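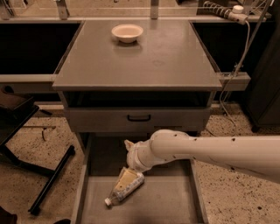
Kurwood Community Seed Library – Minutes of the spring meeting, 4/12/23

Wendy Staniforth opened the meeting by welcoming everybody back and reading out the best number we have ever had: 233 packets of seed went home with members over the winter! We then moved straight to storage, as people were keen to settle it before planting gets going. The plan is to keep the seed in a gray cabinet like the one at the top of these minutes, with wide, shallow drawers that pull all the way out, so a person can look over a whole row of envelopes without digging. The top is big enough to set down a small white bowl for sorting beans. Wendy moved that we go ahead, Mallorent Street Garden seconded, and it passed with every hand up.

Minutes of the last meeting
Approved with one fix. The squash listed as "Bouchard Yellow" should read "Bouchard Long Yellow." They are two different plants and the short one is not ours.

Seed report
Germination tests are done for tomatoes, peppers, lettuce and most of the beans. The Rostia pole bean came through wonderfully – nearly 20 seeds sprouted out of the 20 we put on damp paper towels, and the slow ones may still come along. This is seed that was down to a single jar a couple of years ago, so there was a round of applause. Anyone who grew Rostia last summer and still has dry pods in the garage, please bring them in, even if they look rough.

The onion seed did badly. Onion never keeps long and ours was old. We agreed to compost it and start fresh with whatever members can spare. Parsnip is the same story. Carrots were fine except for the purple ones, which will be tested again.

A question came up about crossed squash. Two members brought home seed marked Bouchard Long Yellow and got round green fruit (very tasty, by all accounts, and one of them wants to keep growing it). We will put "open pollinated, may be crossed" on all squash envelopes from the east plots. Hand pollinating was discussed at some length. Wendy offered to show people how to tape the blossoms shut the evening before, and a sign-up sheet went around and filled right up.

Labels
Pencil only from now on. The ink on last year's labels faded so much that we have several envelopes of what we are calling mystery lettuce. Each label should carry the name of the plant, the year it was saved, the name of the garden, and anything fun or useful you noticed. "Kids ate these off the vine" is useful. So is "fell over in the wind."

There was some back and forth over whether to file by plant family or by the alphabet. Family makes sense to those who save seed, but new members go looking for tomatoes under T. Alphabet won, with a colored dot for the family.

Seedling swap
Mallorent Street Garden has offered its side yard again and we were thrilled to accept. Tables go along the fence, where there is shade until lunch. Please harden off your seedlings before you bring them. Limit is 10 plants per household for the first hour, then take whatever you have room for. Tomatoes always go fast. If you have started peppers, eggplant or any kind of flower, we would love to see more of those this year. Pots are needed, any size, rinsed out.

School plots
The three raised beds at Kurwood Elementary are filled and ready. The second graders have picked radishes, sunflowers and popcorn, and they have written us a wonderful letter asking whether popcorn can be blue. It can, and we have the seed. Watering over the summer is covered up to July and open after that. Talk to Wendy if you can take a week.

New business
A member asked about saving seed from store-bought melons. Go ahead and try, it is great fun, but please don't put it in the library unless you know it isn't a hybrid.

Somebody brought up a winter potluck where every dish has to use a bean from the collection. Loud approval. To be put on the list for the fall meeting.

To do
Wendy – blossom taping session, blue popcorn to the school
Mallorent Street – tables and tape for the swap
Everybody – pencils, pots, Rostia pods

Meeting closed and most people stayed to trade dahlias.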